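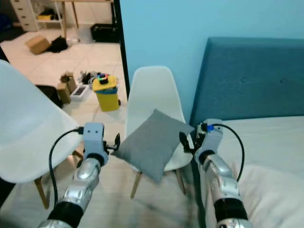

Astuces pour tenir l'argent du ménage quand les marchés font les gros titres

Chaque fois que la Bourse recule de deux jours d'affilée, on voit fleurir les mêmes conseils : videz le livret, remplissez-le, achetez de l'or, achetez des pâtes. J'en ai essayé pas mal, par curiosité plus que par conviction. Voici ce que j'ai gardé, et ce que j'ai laissé tomber. Je ne suis pas conseiller financier, je tiens les comptes d'une maison et d'un petit atelier, et j'ai la manie de vérifier.

1. Le tableau qui tient sur une page

Les applications de budget promettent de tout classer automatiquement. J'ai utilisé pendant un an Flerum, qui rangeait mes achats de vis et de colle dans « Loisirs » et ma taxe foncière dans « Divers ». À force de corriger, je passais plus de temps que sur papier.

Une feuille quadrillée suffit. À gauche, ce qui sort tous les mois sans qu'on le décide : loyer ou crédit, électricité, assurances, abonnements. À droite, le reste. On remplit la colonne de gauche une seule fois, avec les relevés sous les yeux, et on ne la retouche que lorsqu'un montant change. La colonne de droite se remplit le dimanche soir, ou quand on y pense. Si vous oubliez une semaine, tant pis, n'essayez pas de reconstituer les tickets de boulangerie.

Arrondissez à l'euro. Les centimes donnent une impression de sérieux et font abandonner le tableau avant la fin du mois.

2. Les enveloppes, oui mais pas toutes

La méthode des enveloppes revient à la mode tous les cinq ou six ans. On retire du liquide, on le répartit, on s'arrête quand l'enveloppe est vide. Pour les courses, je reconnais que cela marche assez bien : on voit les billets partir. Pour tout le reste, j'ai des doutes. Huit enveloppes dans un tiroir, c'est surtout huit occasions d'emprunter à l'une pour nourrir l'autre, et de l'argent qui dort dans un meuble sans serrure.

J'en garde deux, courses et imprévus de la maison. Le joint du robinet, le fusible, l'ampoule du four, tout cela sort de la seconde.

3. Lire son relevé de placement sans s'énerver

Si vous avez une assurance-vie ou un plan d'épargne en actions, vous recevez un relevé. Il est écrit pour être rangé, pas pour être lu. Trois lignes m'intéressent : ce que j'ai versé depuis le début, ce que cela vaut à la date du relevé, et les frais prélevés. La troisième se cache souvent en dernière page, en petit corps, sous un intitulé différent d'une année à l'autre.

Recopiez ces trois chiffres à la main dans un cahier, une ligne par relevé. Au bout de quelques années, on voit bien mieux l'effet des frais que sur les courbes en couleur fournies avec le document. Sur un contrat souscrit chez Tarness, j'avais 116 euros de frais pour un rendement que la brochure qualifiait de « dynamique » et qui, frais déduits, ne l'était plus du tout. J'ai écrit pour demander le détail. On m'a envoyé une autre brochure.

Je ne consulte plus le cours tous les jours. On dit que c'est bon pour les nerfs, je n'en sais rien, mais c'est bon pour la matinée.

4. La courbe des taux à la table de la cuisine

On lit partout que la courbe des taux s'aplatit, s'inverse, se redresse. L'idée elle-même est simple : prêter pour dix ans rapporte d'ordinaire davantage que prêter pour deux ans, et quand l'écart se réduit, beaucoup de gens y voient un mauvais signe pour l'économie. Le signe s'est parfois vérifié, parfois fait attendre si longtemps que plus personne ne savait ce qu'il annonçait.

Pour un ménage, la version utile se fait avec deux lignes. Notez le taux net de votre livret et celui que l'on vous propose pour bloquer la même somme plusieurs années. Si la différence est minuscule, demandez-vous ce que l'on vous paie pour ne plus toucher à votre argent. Chez moi, la réponse a été « presque rien » à deux reprises, et j'ai laissé la somme où elle était. Votre cas peut être tout autre, surtout si vous avez un achat prévu à date fixe.

5. Stocker avant la hausse : faites le calcul d'abord

Le conseil favori des périodes d'inflation. Achetez d'avance, vous gagnerez la hausse. Sur l'huile, la lessive ou le papier, pourquoi pas, à condition d'avoir la place et de ne pas consommer davantage parce que le placard est plein. Chez nous, le café stocké s'est bu plus vite que le café acheté au paquet.

Trois vérifications avant de remplir le coffre :

– le prix au kilo ou au litre, et non celui du lot. Il arrive encore que le grand format coûte plus cher que le petit ;

– la date, y compris pour la farine, qui attire les mites bien avant d'être périmée ;

– l'endroit. Une cave humide mange les économies plus sûrement qu'un krach.

En mars, j'avais acheté 12 litres de lessive Macaraeg en promotion. Le prix est revenu au même niveau trois semaines plus tard, sans promotion. Je n'ai rien perdu, je n'ai rien gagné, et j'ai porté les bidons.

6. Le classeur

Pour les papiers d'argent, un seul classeur à levier et des intercalaires : banque, assurances, impôts, placements, maison. Le plus récent devant. Les pochettes transparentes ont l'air pratiques, mais on y glisse quatre feuilles et on n'en retrouve qu'une. Je perfore tout, sauf les contrats originaux et les actes, qui vont dans une chemise cartonnée.

Pour l'encre qui pâlit sur les tickets de caisse (garantie du lave-linge, de la perceuse), une photocopie le jour même. On m'a assuré qu'un ticket gardé à l'abri de la lumière restait lisible dix ans. Les miens n'ont pas tenu deux hivers dans un tiroir fermé. N'y mettez pas non plus de ruban adhésif : certains font disparaître l'impression.

Les vieux relevés se jettent déchirés, dans le sens de la largeur, puis dans l'autre. Une paire de ciseaux de cuisine y suffit. La déchiqueteuse Undcombe que j'avais achetée bourrait au-delà de trois feuilles et occupe maintenant le haut d'une armoire.

7. Les abonnements dormants

La seule astuce qui m'ait rapporté de l'argent tout de suite. Prenez les relevés d'une année entière – un trimestre ne montre pas les prélèvements annuels – et surlignez tout ce qui revient. J'ai trouvé une assurance pour un téléphone revendu depuis longtemps et une revue que je croyais gratuite. Total, 25 euros par mois. Résiliez par écrit, gardez la preuve, et vérifiez le relevé suivant, parce qu'un accusé de réception n'arrête pas un prélèvement à lui seul.

8. Le délai avant de décider

Jerome Bautista, mon voisin de palier, a vendu tous ses fonds un matin de mauvaise ouverture à New York et les a rachetés plus cher quinze jours après. Il le raconte lui-même, sans se fâcher. Depuis, il écrit l'ordre qu'il voudrait passer sur un papier, le colle sur le réfrigérateur et attend une semaine avant d'agir.

J'ai adopté le papier. Pour la semaine, je suis moins convaincu : une dépense de réparation urgente ne peut pas attendre aussi longtemps, et un prix barré « jusqu'à ce soir » mérite souvent d'être ignoré tout de suite. Mais pour vendre, acheter ou déplacer une somme qui compte, le délai ne coûte pas grand-chose. Écrivez aussi la raison sur le papier. La mienne, la dernière fois, était « tout le monde en parle », et la feuille a fini en liste de courses.

Page mise à jour le 12 avril 2024. Les taux et les plafonds changent : vérifiez les vôtres sur vos propres contrats avant de suivre quoi que ce soit, y compris ce qui précède.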